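Week 3: Frames, Approach Poses and Clutter

Course notes, Nazanin Akbari. Lab section: Tuncay Türkmen.

Last week we ended with the grasp planner running on a bare bench. This week the target is a bedside table, and most of the work moves from the planner to the collision model.

1. Two cameras, two frames

The Sezer driver publishes a wrist image and a head image. Each has its own frame, and a point seen in one has to be moved to the base frame before you compare it with anything from the other. The wrist transform changes with every joint update, so look it up at the image time stamp. If you ask for the latest transform instead, a moving arm will smear your points along its path.

The fingers are always in the wrist view. Mask them out before segmentation. The mask depends on how far the gripper is open, so store one mask per opening step and pick by the reported finger width.
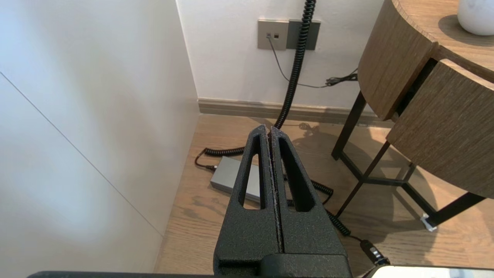

Figure 1. Wrist view with the fingers nearly together. The coiled cable and the power adapter lie on the floor beyond.

Thin objects are the weak point of the Cidex map. With the default voxel size a cable either disappears or turns into a row of separate blobs, and the planner will happily route the forearm between them. Set the filter to keep thin components and grow them by 2 voxels. Do this before you build the distance field. Growing them afterward has no effect on the planner.

A coiled cord has a second problem: it moves if anything pulls on it. Treat the whole region between its ends as occupied.

2. Choosing the approach

For a flat, long object on a tabletop we sample grasps across the short side and score each one on clearance, wrist angle and distance to the nearest joint limit. Jaltex returns up to 300 candidates per call. Throw out those in collision first, then score the rest.
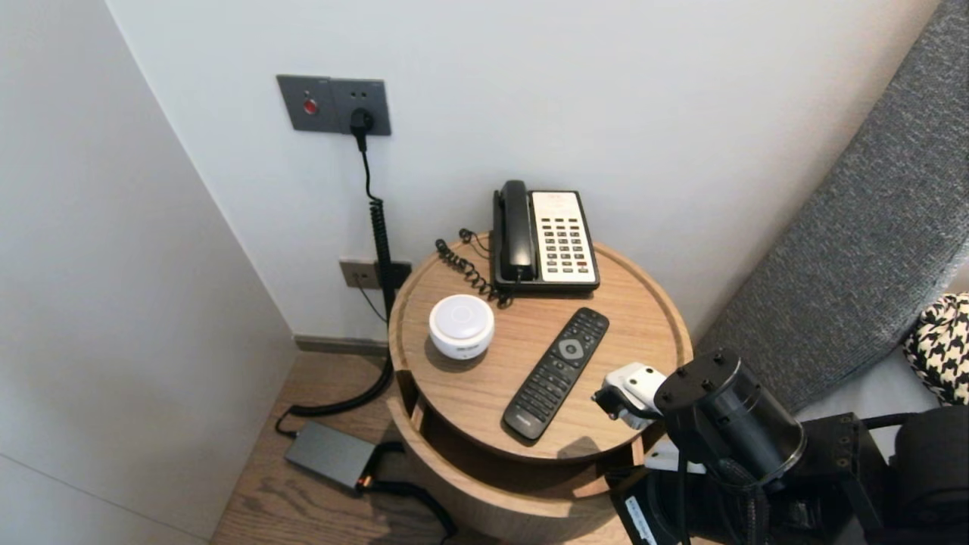 Clearance should be computed for the whole arm. A common mistake in last year's reports was to check only the fingers, which gives a good score to grasps where the elbow passes through a wall or the headboard.

Shadows also matter. The arm's own shadow shifts as it moves, and a color-based segmenter may split one object into two. Use depth edges for the outline and color only for the label.

3. For the lab

Run the planner on the recorded Kosau log with seed 2499. Hand in the chosen grasp, its score terms, and a plot of minimum clearance along the path. Repeat with the thin-object filter off and say which links change their clearance.

Reports go to Tuncay before the next lab section.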